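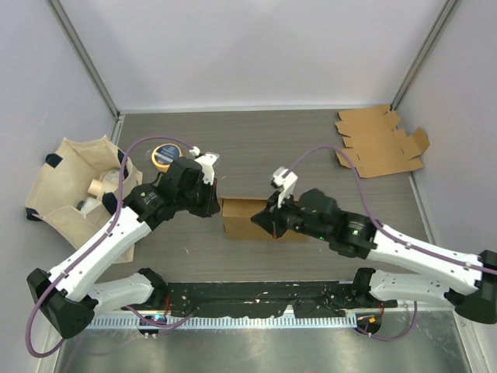
Trostley is looking for people to teach two robot arms how to put together a cardboard box, a job most of us learned in an afternoon and have resented ever since. Our study compares two ways of collecting demonstrations: long, tidy ones by experts, and short, scruffy ones by whoever walks in. You would be the second kind. The bench has a small open box for the arms to get their grippers round, a flattened one at the back, a roll of tape, and a canvas bag with blue patches that is better dressed than most of the group.

Our first result, from January, was mildly embarrassing. A policy trained on over 400 demonstrations by Mogens Kirkegaard, who is very good at this, folded boxes beautifully until a flap went wrong, and then did nothing at all. Mogens doesn't get flaps wrong, so it had never seen one put right. We would now like some mistakes, followed by recoveries, in quantity.

What you'd do
You steer both arms by hand from a pair of smaller ones, for 2 sessions of 3 hours each. Agnes Wallin will show you the controls and then leave you alone, which she does well. Between runs you fill in a short form about where you hesitated. Please don't practise at home.

Who we want
Adults with two working hands and no robotics training. Left-handers are very welcome, as we have so far managed to recruit none. Packing experience is fine. Strong opinions about tape are tolerated.

What you get
A Norðdahl gift card after each session, lunch, and your name in the acknowledgements if you want it there. Travel is paid within reason (Vibeke Hjaltadóttir decides what reason is).

To take part, write to Vibeke at the Trostley front desk with the word Plokska in the subject line, and say whether mornings or afternoons suit you. Sessions start at 9 or at 1. We have 5 places left.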